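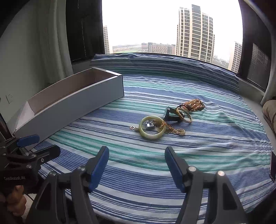 Sorting jewelry and accessories by the window, Stiltmont flat.

Progress report: Pestmont Home Sorting Project, October

Work at the Stiltmont flat moved from the closets to the small items this month. We have now been through 18 of the 20 drawers and boxes listed in the plan. The last two hold papers and will be done in November.

Jewelry and accessories took longer than expected. Chains had been stored together and many were tangled, so each batch was laid out on a striped cloth by the window, where the light is best. A typical batch is mixed: a thick pale green bangle, a black wristwatch, a gold-colored openwork bracelet, beaded or chain strands, and a few small charms. We have not tried to value anything. Pieces are grouped by type and the family decides what stays.

What was done:
Bedroom drawers emptied, wiped and relined
Bangles and bracelets separated from chains
Watches set aside for a battery check
Long open boxes tried as drawer inserts — they fit the top two drawers but are too deep for the third

Spending: of the 1,000 granted for storage materials, we have used a little over half, mostly on boxes and pouches. The Havlíček order is still open. Two of the lidded boxes arrived dented and replacements have been requested.

Problems: untangling fine chains is slow work and we stopped after an hour at a time. The knots that remain will go to the repair shop in Bivville, and we would like approval to charge that to the materials budget.

Next month: the two paper drawers, labels for all boxes, and a written inventory for the family to sign.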